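Home News Products Press Contact

Asby opens second toy library, 200 families expected

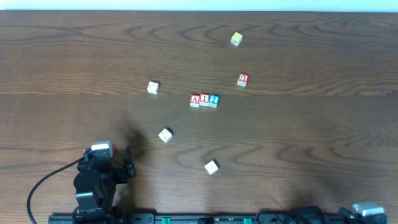 31 May 2021. Matia, the toy lending scheme, is to open a second branch in Asby this July. Up to 200 local families can join. Borrowing is free for under-fives, small yearly fee after that.

Members take home 2 toys at a time and keep them for 2 weeks. Puzzles, ride-ons, dressing up, the lot. Late returns: no fines, just a reminder text.

Neville Tunstall, who runs the first branch: "Parents kept asking for somewhere nearer the bus station. Now theyve got it."

Shelving and fit-out by Mujić. Opening hours to be confirmed, likley mornings plus one late evening until 7.

Press enquiries and interviews: Şükran Tuncer, Matia press desk.

We use cookies to improve this site. Accept / Manage settings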